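Grellana Sets Equipment Budget for Household Robots, Opens Planning Guide to Buyers

Sun 30 August -- Grellana, which runs furnished short-stay apartments, has approved its first budget for household robots and will share its planning guide with other property operators. The plan covers 90 apartments and pays for nine two-armed units, with delivery due in December.
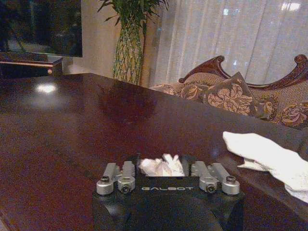
The budget is built on tasks, with each task priced separately before any machine is ordered. Living rooms come first on the list. Clearing a crumpled tissue from a polished table is the kind of small job the company wants costed, along with the gripper it calls for. Grellana logged 1,736 cleaning visits to build the list.

"We wrote down the work before we looked at price sheets," said Gus Halvorsen, who heads purchasing at Grellana. "Fingers, spare parts and staff training each have their own line now."

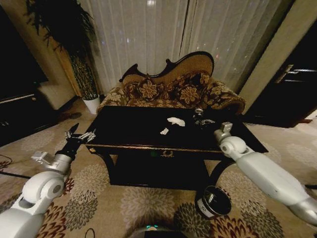

Spare parts will be held at the Kelness depot. Training is budgeted for the first year only -- later years will be reviewed site by site. The company has chosen to lease the units and keep an option to buy.

Ľudovít Michalík, operations manager for the Villanueva properties, said floor plans and furniture spacing should be measured before a contract is signed. 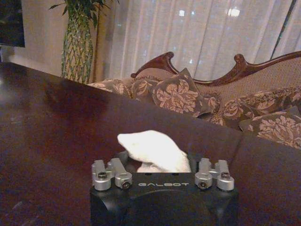
Operators can request the guide, titled Flostance, from the Grellana purchasing office at no charge. It includes a blank task list, a lease comparison sheet and a service schedule.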